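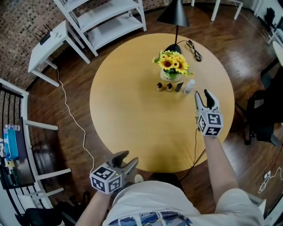

4. Table setup and first recording

Do this after the cubes are on and both grippers show up in the Mameck app. If one is missing go back to section 3.

4.1 Put the table where you can get at it from the front. Round is fine. Light top is better, markers read faster against it for some reason.

4.2 Router close by, on its own side table if you have one. Run cables along the floor, not over the tabletop.

CAUTION: cables on the floor. Look before you step back. Tape them if other people use the shop.

4.3 Lay out your objects. Start small: couple of bottles, flowers in a pot, a lamp. Keep the lamp cord coiled next to the base.

4.4 Pick up both grippers, one per hand. Hold so the cube faces are not under your sleeve. Open and close each one twice. Erkley build: squeeze slow the first time, the spring is stiff.

4.5 Start the recording. Wait for the beep, then move.

4.6 Pick up one small thing with the left gripper, keep the right one clear of the table edge.
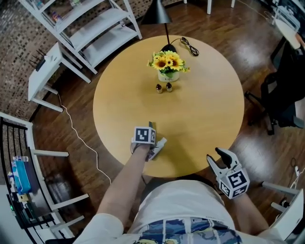
Put it down again, let go all the way, pull back. One pick is one take. Stop after 20 takes and save, the Issa board gets warm and drops frames past that.

Note: shiny floors throw glare on the markers. If tracking jumps, pull a blind or turn the table a bit. Dont move the router mid-session.

Note: file names roll over at 1000. Copy everythng off before then.

4.7 Tracking still bad? Reprint the cube faces at 100% scale, matte paper. Zinder mounts need the 18 mm screws, the 16 mm ones work loose.

Next: section 5, checking takes.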